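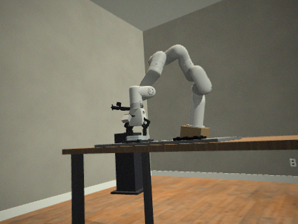

Credit: Tharun Bhat / Heywood Community Kitchen and Pantry

Heywood Pantry Project: progress report to the Grillia Fund
By Leanne Inskip, project manager
29 July 2018

Wayne, you asked for this Friday and it's going out on a weekend, sorry. Numbers first, then the longer stuff. Budget sheet is coming separately from Derek.

Where we are

Registered households: 287. Back in January it was a good deal lower, I don't have the January sheet in front of me but Derek will put it in his. Most of the growth is families with kids out of school for the summer. No school lunch, so they come to us. We planned for that but not for this much of it.

Open three days a week now, was two. Evening session is the busy one. People come straight from work and the line is out the door by the time we unlock. Need a better way to handle that, see below.

Cold storage

Walk-in cooler finally running. Delivered late, then the electrician found the panel was too small, then we waited on the permit. That ate most of the spring. Final inspection passed, certificate is in the binder and I'll scan it. Extra panel cost came out of contingency like you and I discussed on the phone. Contingency is now nearly gone, so please no more surprises.

What it means in practice: we can say yes to dairy and fresh greens. Before, we turned down whole pallets. The dairy in Fluvitz now sends milk and yogurt every week, and Adebayo drives out for it himself in the van. The van needs brakes. Quote is coming.

Cooking classes

Ran 11 classes against a target of 24 for the full grant year. Behind. Two reasons. The teaching kitchen had no working range until May, and our first instructor moved away. New instructor is good, people come back for her, and fall sign-up is already filling. I think we get to 20 or so by year end, maybe the full number if we double up in October. Don't want to promise it.

Favorite so far was the bean class. Dried beans are what we have the most of and what people take the least. After that class beans went off the shelf faster then the rice did. We're putting a recipe card in every bag now, English and Spanish.

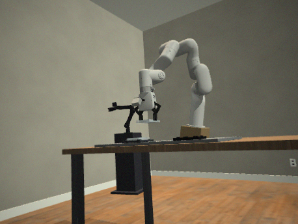 Robot arm and wooden table, simulated view.

Home delivery

58 people on the delivery list, mainly older folks and a few just out of the hospital. Drivers cover it but only just. Lost two in June. Trying to get a church group on the north side to take one whole route, they've said yes in principle, no start date yet.

Biggest headache is phone calls. Everyone gets a call the day before, and one person was doing all of them. Now split between two. Still takes most of a morning. Would like to try text reminders for those who want them. Cluma Mobile gave us a price, it's low, and I'd like to move a little money from the printing line to cover it. Need your OK on that in writing please.

Garden beds

All planted. Tomatoes doing well, squash doing too well, lettuce bolted in the heat and got composted. Water bill went up more than we figured. Derek is looking at rain barrels. One bed is kept for the kids from the summer program, who wanted pumpkins, so there are pumpkins.

Problems

Line at evening session. Thinking of numbered time slots, people pick one when they sign in the week before. Will test in August.

Parking. Neighbor complained twice, with reason. We've put cones out and asked people to use the lot across the street.

Data entry is three weeks behind. Household number above is right, I checked it by hand, but the ZIP code breakdown you want isn't ready. You'll have it by the middle of next month.

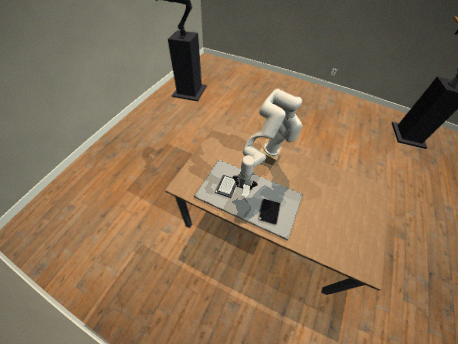
Next quarter

Brakes on the van. Text reminders if you approve. Time slots test. Second freezer, used, if we can find one under budget. Food safety course for everyone who handles the dairy, Adebayo has done his already and the rest are booked for September.

Also need to start on the renewal application. Can you send the new form? The one on your site is still last year's, and the link to the budget template doesnt open.

What we need from you

Written OK to move the printing money. The renewal form. A date for your site visit, any evening session works and you'd see the line for yourself. Call me on my cell, the office phone is hit or miss until the new one is put in.

Leanne

2 comments | 4 shares

Contact the pantry office | © 2018 Heywood Community Kitchen and Pantry | Back to top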